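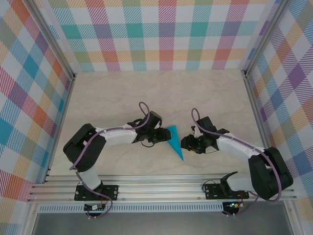 Plaid walls with pastel stripes on white, and a flat teal-blue triangular piece at the centre.

Plaid: How Stripes Become a Pattern

Children's Pages, Sturnberg Museum of Cloth and Paper

Plaid is a pattern made from stripes that cross one another. Some of the stripes go up and down. Others go from side to side. Wherever two stripes meet, they make a small square or an oblong, and these shapes repeat across the whole surface.

Plaid may be found on shirts, blankets, curtains, wrapping paper and walls. The walls in the photograph have stripes in teal, pink, orange, purple, yellow and green. These are pastel colours, meaning that they are pale and soft. A pastel paint can be made by adding a good deal of white to a stronger colour.

How is plaid made in cloth?

Cloth is woven on a loom. The long threads that are stretched tightly on the loom are called the warp. The threads that pass over and under them are called the weft. To make plaid, the weaver sets out the warp in coloured bands and then changes the colour of the weft from time to time.

Where a pink band crosses another pink band, the square is fully pink. Where a pink band crosses a white one, the square is made of both colours. The threads are so thin that our eyes blend them together, and we see a paler pink.

The Clomdale blanket in our Long Gallery has 400 warp threads. Visitors may look at it through the large magnifying glass beside the case, where the separate threads are much easier to see.

How is plaid made on paper?

Printed plaid has no threads. The stripes are put on with ink, one colour at a time or several together. If the ink is thin enough to see through, a new shade appears at each crossing. Yellow over blue, for instance, will give a kind of green.

Why do plain things stand out?

A pattern keeps the eye moving from one line to the next. A single patch of strong colour gives it somewhere to stop. Designers know this and will often place a plain cushion on a checked chair, or sew a plain pocket on a checked coat.

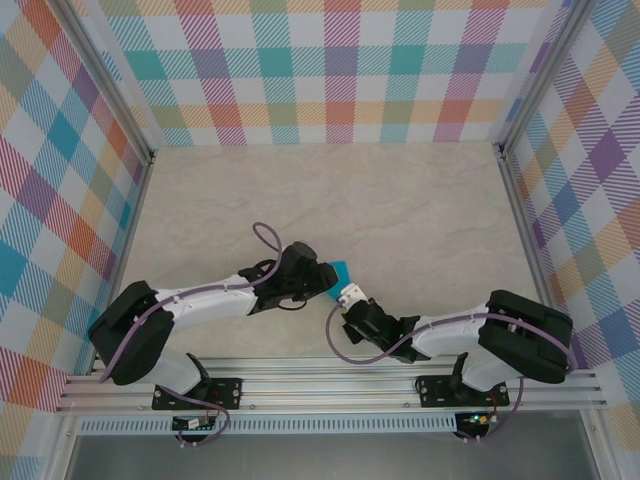

One young reader has written to ask whether plaid and tartan are the same thing. Tartan is a kind of plaid that is closely linked with Scotland, and many tartans have names of their own. In Scotland the word "plaid" can also mean a long piece of cloth worn over the shoulder.

Try it yourself

You will need a sheet of white paper, a ruler and three pale crayons.

1. Draw 14 stripes down the page. Make some wide and some narrow.
2. Turn the paper on its side and draw the same stripes again, in the same order.
3. Look closely at the crossings and write down any new colours.
4. Cut a small triangle from bright paper and lay it on top. Stand back and see what you notice first.

Finished work may be brought to the Tedden Room, where a new wall display opens each February.

Search the collection Enter a word Go

Contact us | © Sturnberg Museum of Cloth and Paper | Back to top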